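Jarngate Community Support
Ticket: Bread proving drawer keeps cutting out after ten minutes
Status: Resolved
Opened by: Araba Alhassan
Handled by: Wumpini Arthur
Opened: Apr 7, 2025

Araba Alhassan wrote:

Hello there, and sorry in advance for the length of this, I do tend to go on a bit. I have the Jarngate Ekum proving drawer, the one that slides in under the oven, and it was fitted last June when we had the kitchen done. It has been a joy. I bake most weekends (mainly a big white tin loaf, and a seeded one for my sister) and for months I simply put the dough in, shut the drawer, pressed the button with the little loaf on it and went off to do something else.

For the past fortnight it has been switching itself off. The light comes on, I hear the fan, I can feel a bit of warmth if I put my hand in, and then after 10 minutes the light goes out and the fan stops. No beep and no code on the panel. If I press the button again it starts up quite happily and then does the very same thing. My last loaf took most of the day and came out like a doorstop. We ate it toasted, with a lot of butter, and it was fine, but I would rather not make a habit of it.

What I have tried so far:

Turned it off at the wall for an hour, then back on. No change.
Wiped the inside with a damp cloth and dried it well.
Tried it empty. Same again, off after 10 minutes.
Tried the plate-warming setting. That one runs all the way through, no trouble at all!

I did look in the booklet but the fault page only talks about the drawer not starting. Any ideas gratefully received.

Wumpini Arthur (Support) replied:

Hello Araba, please don't apologise, a long message saves me asking lots of questions. The plate-warming test is a very useful one to have done. It tells me the heater and the fan are both in good order, so I don't think you need a new part, and I'd like to try a few things from here before we send anyone out.

Could you tell me two things when you have a moment? First, does the drawer close flush with the front of the cupboard, or is there a small gap on one side? Second, has anything changed in the kitchen lately, such as a new worktop, a new oven or a different liner in the drawer?

The proving setting is much fussier than plate warming. It holds a low, steady heat, and if the sensor at the back thinks the drawer is open, or can't get a sensible reading, it gives up quietly. I agree a beep would be kinder, and I have passed that on.

Araba Alhassan wrote:

Well now, you may be on to something with the liner. The old rubber one had gone a bit sticky, so I bought a replacement from Premenby, which said it would fit. It is thicker than the old one, and I suppose it could be riding up at the back. I can't see any gap at the front, but my eyes aren't what they were. I'll have it all out this evening and let you know once I'm done.

Wumpini Arthur (Support) replied:

That does sound likely. While the liner is out, please look along the back wall for a small round metal stud, 17 mm across. That is the sensor, and it needs to be clear. A soft dry cloth is all it wants, no sprays please. Then run the proving setting with no liner in at all and see whether it gets past the point where it usually stops. An empty drawer is fine for this, there's no need to waste good flour on it.

Araba Alhassan wrote:

Evening's work done, with a cup of tea at my elbow.
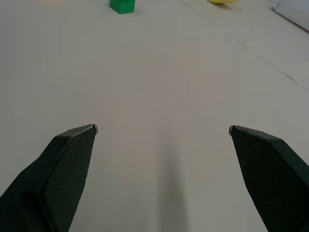

So, the liner was indeed the trouble, or most of it. It had crept up at the back and was sitting right over the stud, and there was a fair bit of old flour caked behind it as well, which I'm slightly ashamed of. I cleaned it as you said, left the liner out and set it going. It ran for 50 minutes before I switched it off myself to go to bed. I was so pleased I nearly started a batch of rolls there and then!

My only question is whether I can trim the new liner, or whether I ought to send it back.

Wumpini Arthur (Support) replied:

What lovely news. I would send it back if they'll have it, and ask for the Ung liner, which is the thin one made for your drawer. If they won't, you can trim 2 cm from the back edge with kitchen scissors, and it should lie flat. Check it now and then in case it creeps again.

I'll leave the ticket open until you've had a proper bake out of it.

Araba Alhassan wrote:

One white tin loaf, risen right over the top of the tin, and the seeded one is in now. I trimmed the liner in the end as I'd thrown away the packaging. Please do close this, and thank you for being so patient with me.

Ticket closed by Wumpini Arthur. Cause: liner covering rear sensor. No visit needed.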